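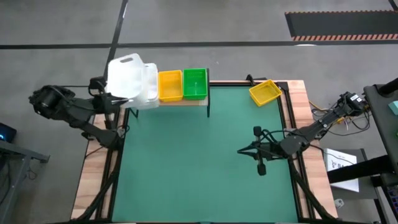 The bench with the left arm up: left gripper on the white basket, right gripper open over the mat.

Search the shop Enter part name or number

Workshop > Grippers > Parallel > Verkovari two-finger

Posted in February by Flor Llanos

I've been wanting to put this page up for ages! The Verkovari is the two-finger parallel gripper I get asked about most, usually by people who already own a Zuka and wonder if it's worth swapping. It costs £299 for one, or £281 each if you buy a pair, and the adapter plate comes in the box with the bolts (use those bolts, the longer ones foul the wrist).

My test was baskets. I know that sounds a bit daft, but thin plastic rims are horrible things to grip. They flex, they slide, and if the fingers close a touch crooked the whole basket swings round and knocks its neighbour. So I ran the pair on a two-arm table, picking baskets off a little wooden shelf at the back and putting them down on the mat, then sending them home again.

The Verkovari pads did well on the yellow and green baskets with the open mesh. The pad finds the rim and stays there, even when I came in at a lazy angle. The Zuka wanted a much straighter approach and let go more often than I liked – fine for blocks and boxes, less fun here.
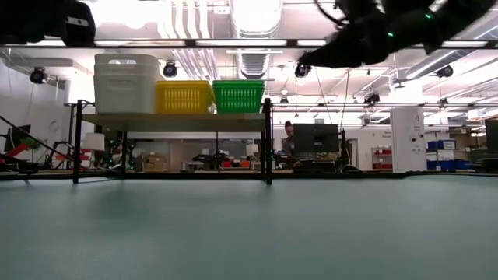

Taller bins are a different job. With the white one I had to lift the wrist higher before closing, otherwise the finger housing bumped the side on the way in. The handle slot is tempting but I'd leave it alone and go for the rim. Once I'd saved that as its own starting pose I had very little trouble, and Jhosep Londoño, who does our controller setups, got the same result on his first afternoon with it.

I logged 3866 grips across both models before I changed a pad, and the Verkovari pads still had life in them. Spares come from Cuadros in packs, and they fit the older body too.

A word on controllers. I used the Tringate with the stock settings and only turned the closing force down one notch for the mesh baskets. If you're on older Tringate software, update it first, or the gripper shows up as a Zuka and the opening width comes out wrong (that one cost me a whole morning!).

Opening width is 109 mm with the standard fingers. Long fingers are on order and I'll add them to this page when I've had a proper go with them.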